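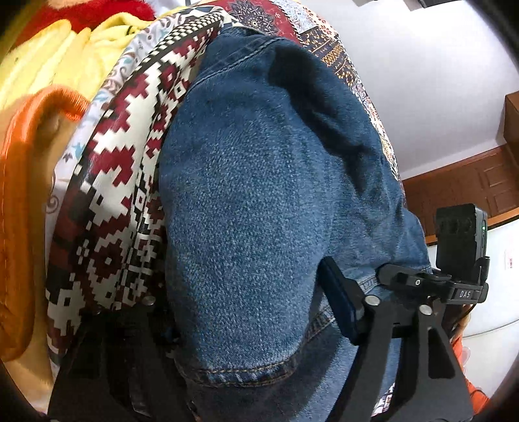
Folded denim beside a fabric patterned in maroon, off-white and black.

Vullero is replacing the backing on its residential turf line after a round of outside testing found that one of the older adhesives gave off more solvent odor than the company's own limit allows. The change applies to rolls shipped from the Prernau plant starting in October.

The company said the grass fibers themselves are the same as before. Only the secondary backing, the layer that holds the tufts in place on the underside, is different. The old version used a solvent-based polyurethane coat. The new one uses a water-based coat supplied by Rasex.

Testing was done by Gounder, an independent materials lab that checks flooring and outdoor surfacing. The lab cut 117 samples from stock rolls and held them in sealed chambers at a raised temperature, then measured what came off. Samples with the new backing were run in the same chambers on the same schedule.

"The fiber results were fine and they have been fine every year," said Ecaterina Moldovan, who manages product compliance at Vullero. "The odor reading was on the glue side. We had a limit written down, two of the older lots were over it, and so we changed the coat."

Both lots were still in the warehouse when the results came back, according to Moldovan. They will be sent for industrial reuse and will not be sold. No rolls have been recalled from customers.

The lab also ran lead and cadmium checks on the green, tan and olive yarns. All three were below the detection limit of the equipment. Pull tests on the new backing gave an average tuft bind slightly above the old figure, and drainage was unchanged — the hole pattern punched through the backing is the same.

Installers will notice one difference. The water-based coat is a little stiffer when cold, and rolls that have been stored in an unheated building need to lie flat for longer before they are cut. Vullero now asks for 2 hours in the sun or overnight indoors. The seam tape and seam adhesive listed in the current guide can still be used.

Eilif Sundqvist, who runs the coating line at Prernau, said the switch meant a longer drying oven and a slower line speed. "We lost some output in the first weeks and have most of it back," he said. The line can now coat 327 rolls in a normal week.

Prices for the residential line will stay where they are through the end of the season. The sports and playground lines, which use a different backing, are not affected.

Dealers with older stock can return unopened rolls for credit or sell them as usual if the lot number is on the cleared list. The list went out to dealers on Tuesday and covers 27 lots. The new rolls can be told apart by a gray underside and a W at the end of the lot number. Homeowners who want to check a lawn that is already down can find the lot number on the original invoice.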